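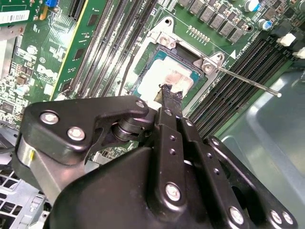
Why does the old paste have to come off before a processor can be used again?
Thermal paste dries with the years and no longer carries heat well to the cooler, so a used processor is cleaned to the metal and given new paste before it goes back to work.

This cleaning is now a big part of the day at Hilomano, a small repair workshop on the Britmont estate. The workshop takes computers and servers that offices have replaced and makes them ready for a second owner. Since December it has received 771 machines, most of them from two companies that moved to new buildings at the same time.

"People think first about the hard disk and the memory," said Siwan Hopkin, who manages the workshop. "But many machines come to us with the complaint that they are loud, or that they switch off in the afternoon. We take off the cooler and there is the old paste, dry and hard like chalk. After it is cleaned, quite often there is no other fault."

The work is slow at the start. The cooler is removed and put on one side, and the paste on the metal lid of the processor is loosened with a flat tool. The tool must not be sharp, and it must stay on the lid. The area near the edge is left for last, and it is done with a cloth and a little isopropyl alcohol.

Arwel Ifans has written the instructions that hang at each bench. He asks that the tool is wiped after every few strokes – otherwise the paste is only moved from one place to another. He also asks that the processor stays locked in its socket during the scraping.

"When the lever is open, the processor can lift with the tool," he said. "Then you have paste in a place where you never want it."

The larger boards need more attention. On a board with memory slots on both sides of the socket, 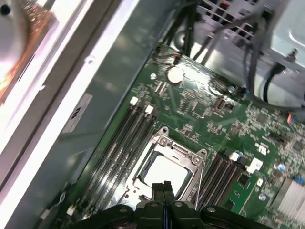 small pieces of dry paste can fall into a slot and stay there until somebody puts in a memory module. The workshop now cleans these slots with a soft brush and low-pressure air before any module is fitted. Hywel Cadwaladr, who tests the finished machines, said that this step was added in the spring, after 7 servers in one delivery did not see all of their memory. In each of them the slots were dirty and the modules were good.

The coin battery on the board is tested on the same visit to the bench. If it is weak, it is changed, and the date and time are set again before the machine goes to the test room.

Not every machine is worth the trouble. Saqib Ghauri, who buys the parts, said that a processor with damage at its edge, or a socket with a bent contact, goes to the shelf for spare parts. The workshop does not try to straighten contacts. He expects that the workshop will use 2,000 cleaning cloths before the end of the year, and he has changed to a kind that can be washed.

The cleaned machines go first to the school in Buchanan, which has asked for computers for its library, and later to the Haltov community center. Ewan Tosh, who teaches at the school, came to the workshop last month with his older pupils. They were allowed to clean 2 processors under supervision, and he would like to bring another group.

"They were very careful, more than I expected," he said. "Some of them wanted to know if they can do it at home with their own computer. I told them to ask their parents first."

For readers who want to try the same work at home, Ms. Hopkin gave this advice. The computer must be unplugged, and it should run for a few minutes before that, as warm paste is easier to remove. The cooler is turned a little from side to side before it is lifted – on some models the dry paste holds so strongly that the processor comes up together with the cooler. Kitchen paper is not a good choice, as it leaves fibers. The new paste goes on only when the lid is clean and the alcohol has dried.
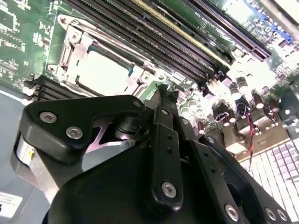 Open afternoon at the workshop

Hilomano will open its doors to visitors next month, from 2 p.m. until the early evening. Visitors may bring one desktop computer for cleaning. Laptops cannot be accepted on this occasion. There is no charge, but places at the benches are limited and should be reserved at the front desk.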